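Handling and Grasping, Unit 2149
Handout 3: Comparing grippers on the shelf task
Philomena Fahy, with lab notes by Adjoa Odoi

Read this before the practical. You will need your notes on grasp poses from the last handout, and a working login for Futidgate, the simulator on the lab machines. If your login has lapsed since June, see Adjoa before the session starts.

1. What we are comparing

The arm stays the same throughout. We change the hand, and later the controller, and look at what happens to the grasp. Two hands are set up in Futidgate. The Pestum hand has two flat fingers that close in parallel. The Tendberg hand has two curved fingers on a linkage, so the fingertips swing through a small arc as they close.

The difference matters more than it looks on paper. With parallel fingers, the point where the fingers meet stays at the same distance from the wrist. With the linkage, that point moves forward as the hand closes. If you plan a grasp for the Pestum hand and then run it with the Tendberg, the fingertips end up deeper than you planned. On a table with plenty of space behind the object you may never notice. On a cabinet shelf the tips can touch the back panel.

2. The shelf task

The task is to take a can from an open upper cabinet and hold it clear of the shelf for 3 seconds. The arm has to reach up and forward from a base well below the shelf. It has less freedom in this position than it does over the counter, and the wrist comes in close to the front of the shelf.

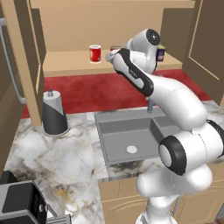
Figure 1. Reaching for the red can on the upper shelf, in simulation.

Look at the spacing of the cans before you choose an approach direction. A straight approach from the front needs the least room to either side. An angled approach can be easier on the elbow, but it sweeps the outside of one finger towards the next can. Knocking a neighbouring can counts as a failed attempt even if the right can is lifted.

The cabinet doors are part of the collision model as well. Students often check the hand against the shelf and forget to check the forearm and elbow against an open door.

3. Controllers

Run each hand first with the position controller. It drives the fingers to a set gap and holds them there. If the gap is slightly too wide, the can slips. If it is too narrow, the simulator reports a large contact force and the can may jump out sideways.

Then switch to the Essien controller, which closes until a force limit is reached. Start at the default limit and leave it alone for the first set of runs. It copes better with small errors in can width, but it closes more slowly, and the first finger to touch may push the can along before the second one arrives. Watch for this with the Tendberg hand in particular.

4. What to do

Work in pairs. Load the shelf task and reset it before every attempt.

Run 25 attempts with each pairing of hand and controller. Use the same list of starting positions for all of them. The list is in the task folder and should not be edited.

For each attempt write down the hand, the controller, the result, and the cause if it failed. Use these words for the cause: missed, slipped, knocked, collided, no plan. "No plan" means the planner gave up before the arm moved. Please do not leave these attempts out of the table. They tell you about reach, and last year several reports dropped them and came to the wrong view of the Tendberg hand.

If the simulator stops part way through an attempt, repeat that attempt from the same starting position and make a note of it.

5. Notes from the lab (A.O.)

Contact friction is set in the task file. Both hands read the same value, so leave it as it is or your results will not match anyone else's.

The viewing camera can be moved freely and has no effect on the run. I find a view from one side of the arm best for judging finger depth - from behind, the wrist hides too much.

The Pestum model opens fully on reset. The Tendberg model does not, so send the open command and wait for it to finish before you start the reach.

6. The write-up

Two pages at most, plus your table. Say which pairing you would choose for this shelf and on what evidence. Then say whether you would expect the same choice to hold on a real arm, and name one thing in the simulation that makes you doubt it. Finger friction is the usual answer, so if you pick it, go beyond a single sentence.

Hand in by 7 August 2020. One copy per pair, with both names on the first page.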